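Search this site Enter keywords Go

Two Fingertips, One Hard Part: Picking Shiny Metal
2 min read
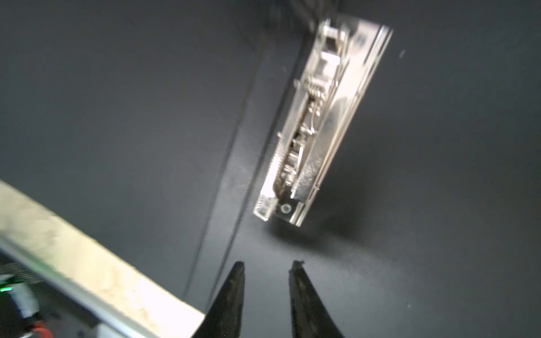
Flilenham ran 2747 grasps on its Tuhumury bench in June, split between Prodirum and Nonier fingers on the same arm. Lever-arch mechanisms gave both sets the most trouble. Polished steel throws glare into a wrist camera, and a flat plate offers little to grip.

Of 773 attempts on the mechanisms, 600 ended in a clean lift. Most misses came when one finger closed on a spring or bracket instead of the plate. Dropping the approach speed by 50 percent helped the Prodirum set more than the Nonier. Tip wear was not scored. The next round keeps the camera and changes the controller.

Contact the editors | Copyright Flilenham Review | Back to top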